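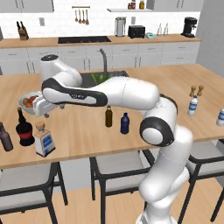 Ruth Munasinghe

2019-04-07

The kitchen has an island, a sink with greens in it and more bottles than anyone needs for dinner, and it exists only on a computer. I spent most of an afternoon watching a simulated robot arm work in it, next to the researcher who runs the Godthorpe project at the Stirkgate lab, and I came away wanting to move all the bottles in my own house.

Bottles are a big part of her research. Her group trains the arm to reach for things in a crowded kitchen, and then tries to find out what it has learned to pay attention to. The fruit in the bowl is the goal. Everything else on the island is there to get in the way, or to look as though it might.

"People ask me how often it succeeds, and I get why, it's the first thing I'd ask too," she says. "But a success rate doesn't tell me what it was looking at. Maybe it found the fruit. Maybe it learned that the fruit is usually left of the grinders. Those look the same until you move the grinders."

So they move the grinders. The method is almost that simple, and I mean that as praise. The team runs a reach and saves the exact starting state of the kitchen. Then they change one object, run the reach again with everything else held still, and compare the two paths. If the arm takes the same route to the bowl, the object probably didn't matter. If the path bends, they want to know whether it should have.

"A bottle right under the forearm, yes, please bend around that," she says. "A ladle hanging on the back wall? Why do you care about the ladle?"

And did it care about the ladle? She laughs at this. An early version of the controller did, quite a lot. With the utensils taken off the rail, the gripper would slow down on its way to the bowl and come in too high. The group spent two weeks looking for a bug before they accepted that the behavior was real. In all of the training kitchens the rail had been full, and the controller was using it as a kind of landmark.

"I was so happy," she says. "My students were not happy, they had a deadline. But you could see it! You could switch the ladle off and on and watch the arm change its mind."

You can't do this easily with a real robot, which is the reason the group works in simulation first. Put a real bowl back after a run and it will be off by a hair, the light from the window will have changed, and a tomato will have rolled. In the simulator the second run starts from the same numbers as the first. Any difference in the path comes from the one thing that was changed.

The fix for the ladle problem was to put the same trick into training. The controller now sees paired kitchens, alike except for one item well out of reach, and it is penalized if its plan differs between the two. The group calls this Hellau, after a street one of the students used to live on. Since they added it, moving things on the back counter leaves the path to the bowl almost unchanged, and the arm still steers around bottles that are truly in its way.

She is careful about what that means. The three kitchen layouts they test on share a lot of furniture, and she suspects the controller has picked up habits from it that no one has thought to check. Chairs, for instance. All the layouts have bar chairs tucked at the island, and the team hasn't yet run the pairs with the chairs gone.

"That's on the list for July," she says. "I have a bad feeling about the chairs. A good bad feeling."

A physical version is planned after that, with a real arm and a much smaller island. She expects the paired runs to be messier there, and she wants to find out how many repeats it takes before a bent path can be told apart from ordinary wobble. Before I left she pulled up one more run, with the sink emptied of greens, and leaned in toward the screen to see where the arm would go.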